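How I stop a wobbly chair from coming loose again

My kitchen chairs came from Kwofie and all 4 of them rocked by October. So here's what I do now (it takes me 30 minutes a chair, with coffee!). Flip the chair over, take out the leg bolts and lay everything on a table.

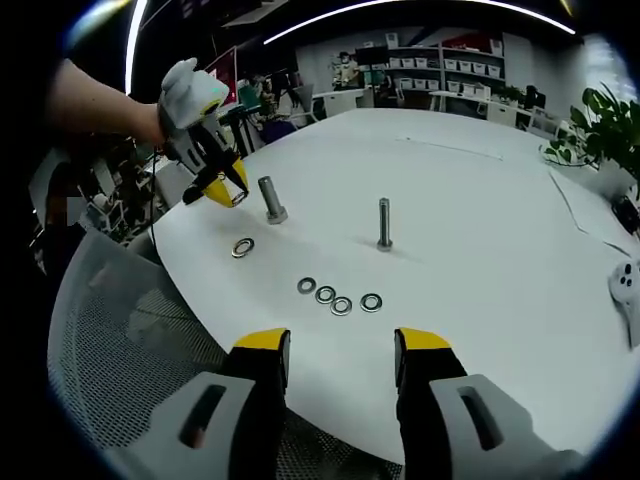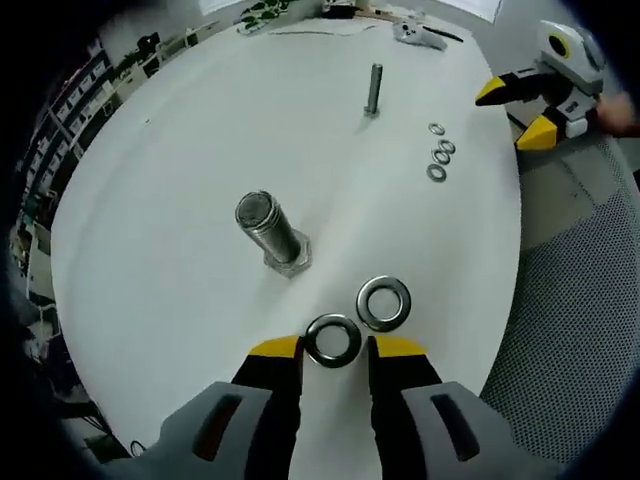

Washers matter more than you'd think. Put one under every bolt head, snug all the bolts by hand, then go round again with the wrench.

Binora commented that a drop of threadlocker kept hers tight for 3 years.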